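Duler upper arm blood pressure monitor
Reviewed by Nathalie Prins, 15 Jan 2020

My GP asked me to keep a record of my blood pressure at home after a high reading in December. I bought the Duler because it came with a wide cuff, and I've used it morning and evening since.

The cuff goes on easily with one hand once you've had some practice. A reading takes roughly 20 seconds longer than on my old Friesen wrist monitor, and the pump is louder. The figures on the screen are large enough to read without glasses.

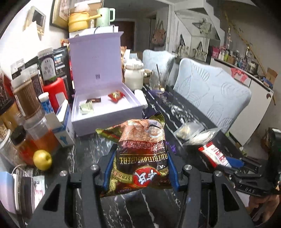
It stores 104 readings for each of two users, so my sister Lies and I can share it. Switching between users is done with a small button on the side, and it's easy to forget. I have had to cross out a few of hers from my list.

I took it to the surgery and the nurse compared it with theirs. The top number was 2 points higher on mine, and she was happy with that.

There is no mains adapter in the box and the storage pouch is thin. The instructions on how to sit and where to rest your arm are clear.

Four stars. I would buy it again.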